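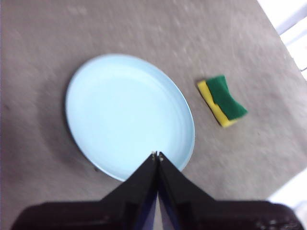

Pastel plates and the right sponge

arkau54
Finally got round to the blue plates and I love them! Pale blue on a grey table looks so fresh. I wash them with an ordinary green and yellow sponge, yellow side only, and the plate still shines.

Jaltora
Lovely colour! I'd use the green side too, though. Mine had dried egg on since breakfast and it came straight off.

pronano18
Please don't! I scrubbed a set like that every night and by January they'd gone dull. Soak first, then the foam.

Jaltora
Must depend on the plate, mine are fine after 11 years :)

arkau54
Soaking it is, then. Bowls next, same blue if I can find them!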